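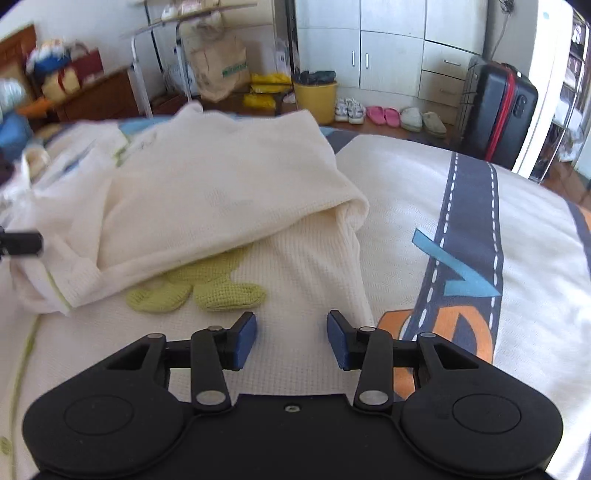 Merle Ruddock wrote under my last post that a year without buying clothes only works if you had too many to begin with, and that most of what I'd saved I would end up spending on shoes.

The first part is fair. I did have too many. I went into last February with two full dressers and a closet rod that bowed in the middle. The second part I can answer with numbers, because I kept the receipts in an envelope both years. The year before, I spent $668 on clothes, not counting shoes. Last year I gave myself a limit of $200 for everything, shoes and repairs included, and I came in a little under it.

The rules were simple. Socks and underwear were allowed. Shoes were allowed if the old pair leaked. Anything else had to be borrowed, fixed, or done without. Gifts were fine but I couldn't hint.

I broke the rule once, in the fall, at the outlet in Sustden. I was there with my sister, who needed a coat, and I came home with a gray cardigan for myself. I wore it twice that month and then it went to the back of the shelf with the other gray cardigan. That one is in the total.

Repairs took more getting used to than not shopping did. I had never sewn anything but a button. I learned to patch from a library book that was older than I am, and the first patch I made came off in the wash. The second one is still on. What helped most was better thread. I had been using the kind that comes in a hotel kit and it snaps if you look at it. Zippers I don't do. There is a shop in Plimdale, next to the bank, that charges by the length of the zipper and has it ready in a couple of days.
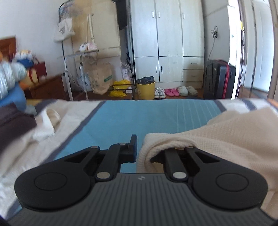
I also had to work out how to wash things so they last, and I was doing most of it wrong. I used hot water for everything and about twice the soap I needed. Now it's cold water, inside out, and the dryer only for towels. Sweaters dry flat over the bathtub on an old window screen. It is slower and in winter it means planning ahead — if I want the brown pants for work I have to think about it the night before last. My T-shirts have stopped going thin at the shoulders, which I used to blame on the brand.

People at work didn't notice. I had one pair of black pants I wore four days out of five for most of the spring, and not one remark. My mother noticed, but she was the one who gave me the pants.

What I missed was the trip more than the clothes. A Saturday in the stores at Rornorberg was what I did when I had nothing else on, and for the first couple of months I didn't have much to put there. I walked more. I cleaned out the garage, which I'd been putting off since we moved in. I also read more than I have since school, mostly mysteries.

So, Merle, on the shoes: one pair, brown, resoled once. That was all.

I'm doing it again this year with the same limit, except that I've taken coats out of it. Mine is down to its last good winter, and I'd like to buy one properly and keep it. I've been putting a bit aside each month. If anyone has a wool coat that has held up past ten years, tell me what it is and whether the lining went first. The lining always goes first on mine.

Posted in February by the author
Filed under: Home & Money, Mending, Year Two
Search this blog Go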